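Grindow Mending Night: Frequently Asked Questions

Last updated Jan 8, 2023

What is it?
An evening at the Grindow where people bring clothes with holes in them and leave with clothes with fewer holes in them. That is the whole pitch. We have tried to write a better one and it came out sounding like a cult.

Do I need to know how to sew?
No. If you can thread a needle, you are ahead of half the room. If you can't, we own a needle threader, and it works until someone bends it, which happens every month.

Is it a class?
Not really. Remedios Vidal will show you a running stitch, a whip stitch and a basic darn if you ask, and possibly if you don't. After that you are on your own with people on both sides of you who have opinions.

What should I bring?
One thing to fix. Clean, please. We put this in the first version of the page as a suggestion and have since promoted it to a rule. Thread, needles, pins and patches are here. If your garment is an unusual color, bring matching thread, as our collection leans heavily toward navy and a green that has never matched anything.

Can I bring more than one thing?
You can bring two. You will finish one.

What can't you fix?
Zippers on tents. Leather. Anything waterproof that you would like to stay waterproof. Wedding dresses, after what happened in December. Shoes, though people keep bringing them.

How do I patch a worn elbow?
This is our most asked question, usually from owners of flannel shirts. Turn the sleeve inside out and put the patch behind the hole, a good inch bigger all the way around. Pin it while the sleeve is lying flat. Tack it loosely first, then stitch around the hole, then around the patch. Try the shirt on before the final round and bend your arm. If it pulls, you pinned it too tight, and it is much nicer to learn this now.

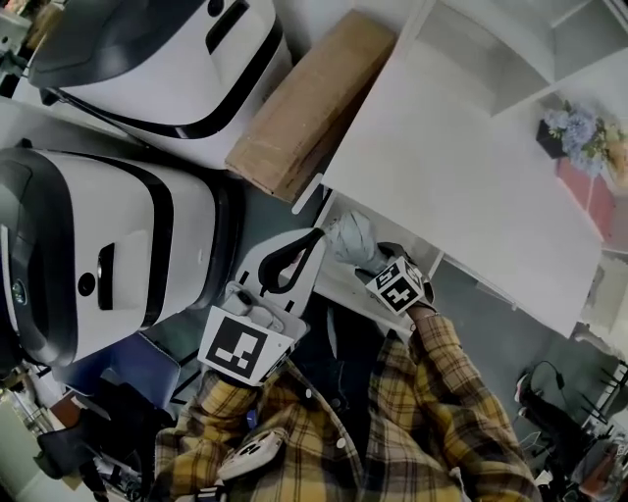
Narayanan Mudaliar wrote in to say that he did all of this and still sewed his sleeve shut, and would we please mention putting a piece of cardboard inside. Fine. Put a piece of cardboard inside the sleeve, so the needle can't catch the far side. A folded cereal box does the job.

Should the mend be visible?
Up to you. One camp wants an invisible repair and the other wants orange thread on a gray sweater. They sit at different tables and it mostly works out.

What does it cost?
$2 at the door, which goes on needles. You may put in more. The jar doesn't give change, so some of you already have.

How many people can come?
We stop at 10, which is how many chairs have all their legs. Sign up on the sheet by the door of the Annamalai café, or call and leave a message. We do listen to them, in batches.

Where are you?
819 Numuvgate, upstairs. The buzzer says Rundum, who moved out years ago and took everything except their name. Press it anyway.

When do you finish?
At 9, in theory. The lights go down then, and darning in the dark gives you something closer to a knot.

Can I leave my shirt and pick it up later?
No. We have a box of clothes left by people who were coming right back. There is a very good cardigan in it — brown, big pockets, one cuff done — and if it's yours, please come and do the other one.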